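Visit Report: Open Day at the Vikden Lab
Julián Gallardo
Introduction to Automation, Section 2
22 April 2024

Our class visited the Vikden lab for its open day. The lab works on teaching robots to handle household objects. I signed up because my term project is about gripping, and I had only read about it up to then.

Ottmar Hollmann gave the opening talk. He said the group started on table tasks in December and had recorded 372 runs by the morning of our visit. Of these, 200 were kept for training and 136 were thrown out because the tracking was lost. The rest still had to be checked. A person does each task with hand-held grippers that carry their own cameras, and the recordings are later used to train an arm. The software that lines up the recordings is called Clekgate. We saw it on a screen but did not get to try it.
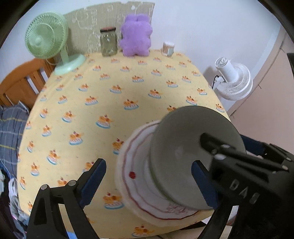 My own question for the day was how two fingers can hold a dish that has no handle. In class we mostly looked at boxes and blocks, which have flat sides. A bowl is harder to grip because the wall is thin and curved. At the table with the cake-print cloth, the gripper took the grey-green bowl by its right rim, one finger over the inside and a blue pad pressing from the outside. The bowl was tilted over the plate, so the grip also had to keep it from turning. Hollmann said that a soft pad spreads the force along the curve, and that a hard one touches at only one or two points.

After the talk we could try a pair of grippers ourselves. I had 40 seconds to move a cup onto a saucer and did not finish. The hard part was judging distance, as you do not feel the cup the way you do with your fingers.

Two things I will use in my project:
Test pads of different softness on the same rim.
Write down the angle of the dish at each grip.

I did not get to the Sodov sorting line in the next building, since that tour was full. Villalobos from our group went and will cover it in a separate report.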